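OK, thread time. I've had the Kiltell handheld gripper kit for 4 weeks now and people keep asking me if it's worth the money. Short version: mostly yes, with some grumbling. Long version below.

What you get for $3000: two handheld grippers (a left and a right), the marker plates that sit on top, cables, a calibration board and a login for Ilteo, their recording software. No robot arm. You do the task with your own hands in the grippers and the arm learns from that later.

Weight first. Each one is 475 grams on my kitchen scale, and I was sure my wrists would hate me by lunch. They didn't! The handle fills your palm nicely and your thumb has somewhere to go. Jhun Barredo has much smaller hands than me and he wants a shorter trigger, so try before you buy if you can.

Setup took me 90 minutes the first time, and most of that was calibration. The manual skips a step on page two (you have to restart Ilteo after pairing the second gripper, ask me how I know). Şükran Kahraman did it from my scribbled notes and was up and running before her coffee was gone.

My go-to test has been boring on purpose - steel cup, wire rack, cup in, cup out, start over. I do one round with the left, one with the right, then a handoff between the two.
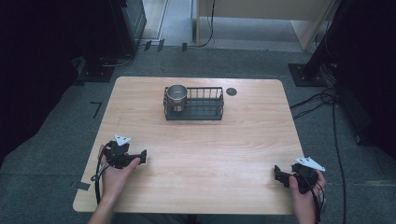
The tracking is the part I'd pay for again. Slow moves, fast moves, a bit of a wrist twist, it keeps up. Where it loses me is when I cross my hands and one plate covers the other. Ilteo flags the bad stretch in orange and you can trim it, but I'd love a warning beep while I'm still recording.

Cables. Oh, the cables. They're stiff, they pull on your forearm, and by the end of an hour I'm doing a little dance to get untangled. I ended up clipping mine to my sleeve and it helps a lot. Kiltell, please, a softer cable!!

Support has been great though. I wrote in about a sticky left jaw and Erhan Çınar got back to me the same afternoon with a fix (back off one screw a quarter turn, done).

Would I buy it again? For tabletop stuff, yep. If your work is mostly big two-handed lifting I'd wait for the next version. Send me your questions, I'm trying it with soft items next week and will add to this thread.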